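# Brerkodgate open day, September

The Brerkodgate building opens its doors once a year, and this time I went for the shelving and storage floor. The invitation promised a look at how small home libraries get laid out, with a set of furnished bays to walk through and a talk at the end. Entry was free. The queue at 10 in the morning went down the steps and past the bike racks.

At the desk they handed out a paper map and a wristband. The ground floor is the shop and the café, and most people stopped there first. I went straight up to the second floor, where the bays are.

## The bays

There are 30 bays, set out in a long double row with a walkway between them. Each one is furnished as a corner of a home: a desk corner, a hallway, a child's room, a kitchen end wall and so on. The sizes are close to what you would find in an apartment. None of them is grand. The hallway bay was narrow enough that two visitors could not pass each other, and a staff member said it was copied from a real one.

The first row uses the Fandus range, a plain shelf system with side panels and fixed uprights. You choose the width and the depth, and the shelf heights can be changed later. I liked that the shallow version was on show next to the deep one. With paperbacks on the deep shelf there was a hand's width of dead space behind them, and people kept pushing the books back to see how far they would go.

The second row is Baek, which is heavier and costs more. A full wall of it was marked at 1,449 dollars, delivery not included. It felt solid, but I could not see where I would put it. The lower doors need a lot of floor to swing open.

## Loading and weight

Halfway down the walkway there was a table about load. Every shelf in the building has a sticker underneath with its limit, and visitors were invited to guess the weight of a box of hardbacks before putting it on a scale. Most guesses were low, including mine. The advice on the board was to put the heavy art books at the bottom and leave the top shelf for things you can lift down with one hand.

A second board dealt with leaning. A half-full shelf lets the end book tip over, and after a few months the cover takes on a curve. The suggestions were a bookend, a box, or a narrower shelf. Metal bookends were on sale downstairs for less than I paid for mine at home.

## Mixed shelves

The bays I spent the most time in were the ones with books and other things together. Whoever filled them had used secondhand stock in several languages, and they looked used. Some had wire baskets on the level above the books. I have been keeping chargers and envelopes in shoe boxes, and a mesh basket would at least let me see what is in there.

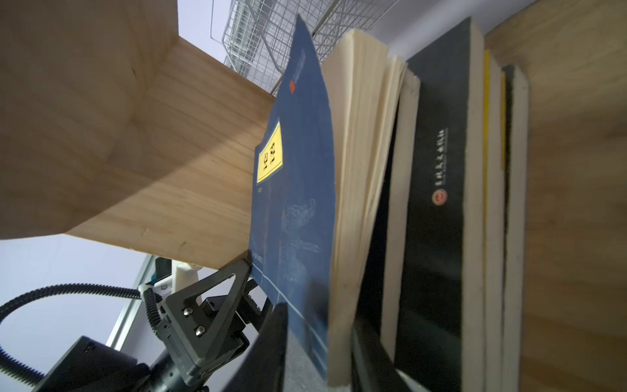 Short rows seemed to work better than long ones. With a side panel close by, a handful of books has something to rest against, and you can take one out without the whole line going over. On the long open shelves visitors were forever catching books as they slid. I also noticed how much easier it was to find a title when the spines faced out, and how few of the bays bothered with any order by size or color.

## The talk

The talk was held in the Aleck room on the third floor, which seats 200. It lasted 40 minutes and covered damp, sunlight and dust. The useful part for me was on outside walls: leave a gap behind the shelf so air can move, and check the back once each winter. There was a long section on library glue that I did not follow.

Questions ran over. Someone asked about silverfish and got a full answer, and someone else asked about glass doors and was told to go and look at the last bay, where there is a pair fitted.

## Practical notes

The elevator was slow and the stairs are steep, so allow time if you are going up to the talk. The café ran out of sandwiches by one. Bags can be left at the desk. Bring a tape measure, as the ones at the desk were all out on loan when I asked, and write down your ceiling height before you leave home. I had to call my sister for mine.

I bought two bookends and took the Fandus price list. The shallow one in the narrow width should fit beside my desk.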